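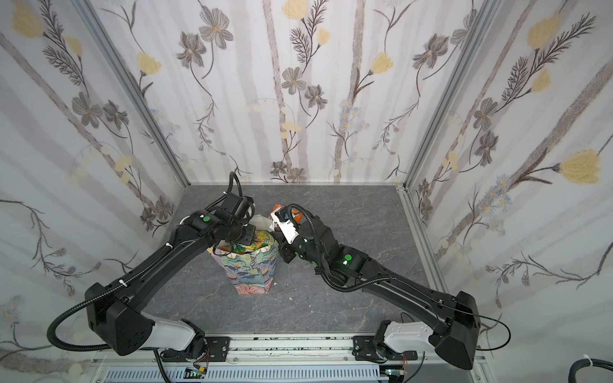 Bolsa de papel estampada sobre superficie gris de aspecto marmolado.

Quiénes somos

Betero fabrica bolsas y envases de papel para comercio minorista. La actividad se reparte entre 2 plantas: en la primera se imprime la bobina por flexografía; en la segunda se realizan el plegado, el encolado y la colocación de asas. El almacén de producto terminado comparte edificio con la segunda.

El catálogo se organiza en 2 gamas. Brondix agrupa las bolsas de fondo cuadrado con asa retorcida, en papel kraft blanco o pardo. Staltico reúne los formatos de asa plana y los sobres de fuelle lateral para farmacia, mercería y papelería. Ambas admiten impresión a una o varias tintas de base agua.

El pedido mínimo es de 1,000 unidades por modelo y diseño. El plazo de entrega es de 30 días a partir de la aprobación de la prueba de color. Las reposiciones de un diseño ya archivado no requieren prueba nueva, salvo cambio de gramaje o de soporte.

De cada bobina se toma una muestra para comprobar gramaje, humedad y resistencia al desgarro. En producto acabado se ensayan la unión del asa y el pegado del fondo con carga estática. Los resultados se archivan por número de lote y se facilitan al cliente que los solicite.

En octubre se incorporó la línea de plegado Bergeron, destinada a tiradas cortas y formatos fuera de catálogo - incluidos los de fuelle ancho para pastelería.

Los recortes de producción se prensan en balas y se entregan a un gestor de papel recuperado. Las planchas de impresión se conservan mientras el diseño siga activo.

Atención comercial: de 8:00 a 15:00. Para solicitar presupuesto, indique medidas (ancho, fuelle y alto), tipo de asa, número de tintas y cantidad.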